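The Kit That Wants to Learn Your Bathroom Sink
By Frøydis Lindholm

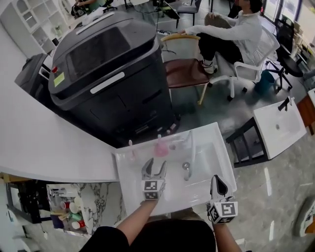 A pair of hand-held grippers over the practice sink, with a toothbrush and a pink bottle in the basin.

I have owned the same toothbrush holder for longer than I care to admit, and until this winter I had never once thought about how I put the toothbrush back in it. You reach, you pinch, you turn your wrist a little, you miss the hole, you try again while thinking about breakfast. Then the people at Toltstead handed me a pair of Mamo grippers, and I spent a whole morning thinking about very little else.

Mamo is a kit for teaching robots by hand. You don't need a robot to use it, and for a lot of the small labs and appliance makers I've talked to, that is the main attraction. You hold one gripper in each hand, you go about an ordinary chore, and the kit keeps a record of where your hands went and when the fingers opened and closed. Later on, that record goes into training the software for an arm that has never seen a bathroom in its life. Toltstead sells the grippers, the head camera, the charging case and a year of its Prilau software as one bundle, and it will also send someone out to get you started, which I would strongly recommend if your household or your office is anything like mine.

The first thing you notice is the cubes. Each gripper carries a white one printed with black squares, and they look like something from a board game whose rules got lost. They are how the camera keeps track of your hands, and after ten minutes or so I had stopped seeing them, although I never quite stopped bumping them into things. The fingers are white, some of them curved, and a good deal gentler than they look. I picked up a paper cup without crushing it on my second try. (My first try is best left out of the magazine.)

A sink is a hard place to work, as anyone who has cleaned behind a faucet will know. The tall spout is forever where your wrist wants to be. Small things slide toward the drain. I had imagined that putting a toothbrush into a cup would be the easy part of the day, a nice warm-up before lunch, and I am here to tell you that it took me most of an hour to do it smoothly, and that I was ridiculously pleased with myself when I did!

My teacher was patient about all this. She told me that most beginners go much too fast, and that the recordings people are proudest of are often the ones that have to be thrown away. What you want is a steady, slightly boring pair of hands. She had me say each step out loud before I did it, the way you might with a child learning to tie shoes, and my recordings got better almost at once. I have since tried the same trick with parallel parking, with mixed results.

Prilau, the software half of the bundle, is where I have more complaints. It records video at 1080 lines, and playback is clear enough that you can see exactly which finger slipped. Trimming a recording is easy. Finding it again afterward is another matter, and I lost a very nice one of me moving a bottle from the back of the basin to the front. Files are named by number only, so that recording 26 and recording 212 look like twins in the list until you open them. I asked whether you could type in a name of your own, and was told that it is coming in September. I hope so, and I hope there is a search box to go with it.

The weight is worth a word too. Neither gripper is heavy when you first pick it up. By the end of a long session my forearms knew all about it, and I had taken to resting my elbows on the counter between tries, which the instructions ask you not to do. There is a lighter version called Nanix, sold separately, with shorter fingers and a smaller battery. I tried it for an afternoon and liked it very much for cups and caps and other little things, but it doesn't open wide enough for a fat shampoo bottle, and I missed the longer reach whenever the faucet got in the way. If your work is mostly on an open table, I would look at Nanix first. Around a sink, I'd put up with the sore arms.

Setting up at home was simpler than I had feared. You show the cubes to the camera, turn them slowly, wait for the chime, and off you go. The camera does like good light, and it gets confused if you hide a cube behind your own arm, a thing I did constantly. The battery case holds a spare for each hand. Toltstead suggests a target of 100 clean recordings of a single chore before you try training anything on it, and I reached that number for the toothbrush over several evenings, with the radio on and a cup of tea going cold beside me.

Would I buy one? For myself, no, my toothbrush gets home safely without help. For a small team that wants to know whether a kitchen or bathroom chore is worth automating, before spending the money on an arm, I think it's a sensible place to begin, and quite a lot of fun besides. Ask for the visit when you order, clear yourself some counter space, and get the long-fingered set if there is a faucet anywhere near your plans.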